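Internet out again on our side of Jiltcombe. Since 6 this morning. Joltov says 334 homes, the map says 602, so who knows

called twice. hold music both times. second time they asked me to restart the router – I had restarted the router

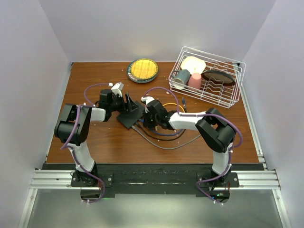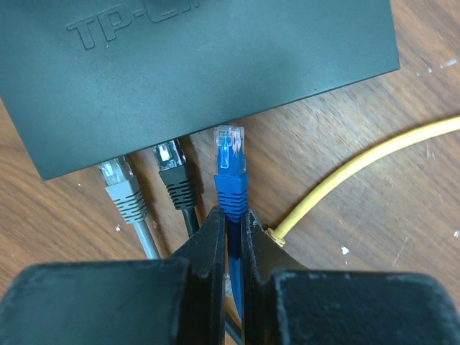
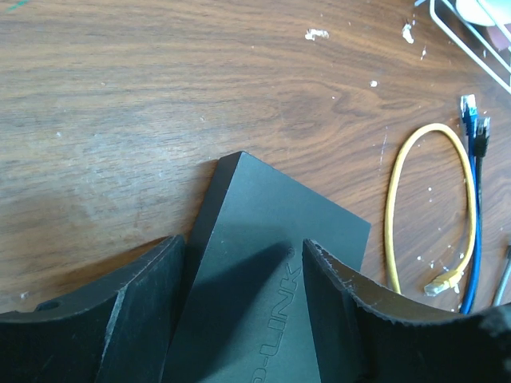 Table for all three. TP-Link in the last one

anyway Tahiri went down Tuesday too and they got a credit on the bill without even asking. we got a text mesage saying sorry

library wifi is up if you need it, open til 2. Bring a charger, teh outlets by the window work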